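Stullwood Kitchen gives part of its May sales to the Cabral Pantry. These are the questions we get most at the register.

**How much goes to the pantry?**

We give 10 percent of all food and drink sales for the month – dine-in and takeout. Gift cards don't count until they're used. 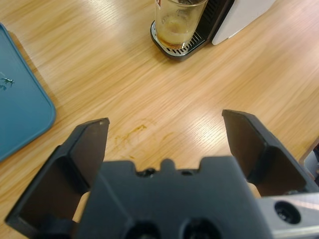 *Wooden tabletop, light grain.*

**Do I have to mention the fundraiser when I order?**

No. Every check is included, and your price stays the same.

**Can I book a large party?**

Yes, up to 30 people in the back room. Call after 2 p.m. and ask for Zamfira Sandu. We hold the room for 90 minutes unless you ask for longer.

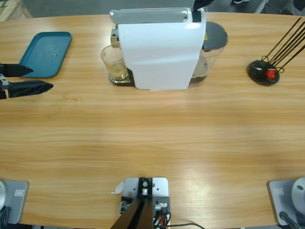 Damián Palma

**Is coffee included in the brunch price?**

One cup is. Refills of drip coffee are free until 11 a.m., and espresso drinks are charged separately.

**Can I give without eating here?**

Yes. There's a jar by the register, and we can add any amount to a card payment. All of that money goes to the pantry.

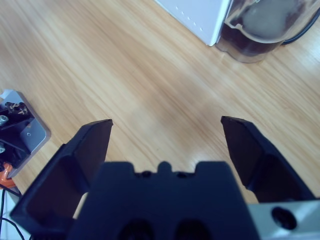
## Gift cards and receipts

**Is there a limit on gift cards?**

The most we can load on one card is $200. You can buy more than one.

**Will I get a receipt for my taxes?**

Meals don't qualify, so we only give the regular check. For a cash gift, ask the pantry office for a letter.

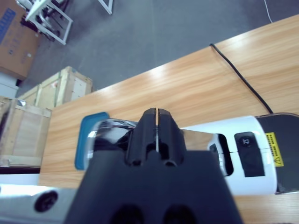
## Canned food drop-off

Leave cans and dry goods in the bin inside the front door during open hours. Please check the dates first – the pantry can't take anything expired.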